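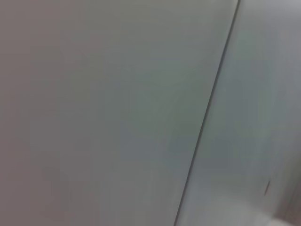

Wrist view with the arm off the basket. The dark diagonal line is a seam.

Print this post | E-mail this post

False rim detections on the wrist camera

4/12/19

The basket task in the Estrella cell has had an intermittent fault since we moved to the new controller. The arm goes to the basket, closes on the rim, lifts one end slightly, lowers it and lets go. In 9 of the last 100 runs the controller reported a good grip with nothing in the jaws. It then ran the lift as if it were carrying the basket, which stayed on the table.

A missed grip is a normal event and the program has a branch for it. A missed grip that gets logged as a good one is a different matter. The lift is harmless here, but the next step in the sequence assumes the basket has moved, and the return path goes through the space where the basket would otherwise be. On one of the runs the gripper came back down on the rim from above. The force limit tripped and the arm stopped as it should. No damage to the arm, some bent strands on the basket. I shut the task down after that one and went through the logs.

The Bena controller confirms a grip from two signals: jaw position and a rim check on the wrist camera. Both have to agree. I assumed the jaw sensor was the weak one, and I was half right. The rim is a thick twisted band, so the jaws should stop well short of closed. The threshold had been carried over from an older job with thin-walled plastic bins, and it was set so close to fully closed that an empty jaw passed. I have no record of who entered it. It may well have been me, in October.

That should still have left the camera check to catch it. The check looks for a long edge with a lighter area on one side and a darker area on the other, crossing the image at a slant. Our basket rim does that when the wrist is in position. So does the seam between two panels, if the wrist has swung far enough. When I replayed the false detections, every one of them had a dark straight line in it and no basket at all. The detector scored the line high. It ignores color, a choice that made sense for gray bins. 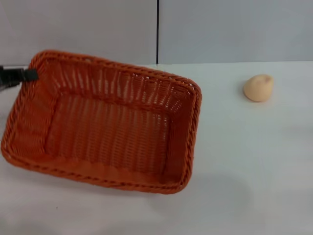

Carla Wendt
Integration engineer, Woltberg test floor

With the basket held at the corner, the two cases are easy to tell apart by eye. The weave is a strong rust orange, the rim has a diagonal twist to it, and there are rows of small gaps under it. The panels behind the table are pale gray and plain. Any check that used color or texture would separate them. Ours used neither.

Motion blur made it worse. The wrist camera was triggering while the arm was still settling, and blur takes out the fine texture first. A long edge survives if the motion runs along it. The exposure was fixed at 3000 microseconds, acceptable for a stationary wrist and too long for a moving one. The settle delay in the program was zero.

Changes made so far:

Jaw threshold reset, using the actual rim held at the corner and along the long side. The corner reads thicker, so I took the lower value.

Camera trigger delayed until the joint speeds are under the settle limit. This adds about 30 milliseconds to the cycle.

Color gate added ahead of the edge check. If there is not enough orange in the region of interest, the result is "no rim" and the edge score is not used.

Return path raised so it clears the basket whether or not the basket has moved. I should have done this at the start, and it is the change I would keep if I could keep only one.

The dough-colored object on the table is part of the layout for the following step. It played no part in the fault, and I left it in place so the shadows would stay the same between tests.

Still open: the color gate ties the check to this basket. If the Prurkau job brings in gray or white baskets we are back to edges alone, and I don't trust edges in front of paneling. A texture measure on the weave would be more general, but it needs sharp images. I would also like the controller to log both signals separately. At present it writes a single pass or fail, and that cost me most of a day.

The task is back on at reduced speed. I have not yet collected enough runs at full speed to say the fault is gone.

Comments (3)

cellblock7 wrote:
We had the same thing with a table edge. Masking the background fixed it until somebody moved the table.

Reply from author:
Masking was my first idea too. The camera moves with the wrist, so the mask would have to move as well. Did not pursue it.

tmk wrote:
Why not a weight check after lift? The wrist force reading should tell you if you have a basket or not.

Contact | Copyright Woltberg Floor Notes | Back to top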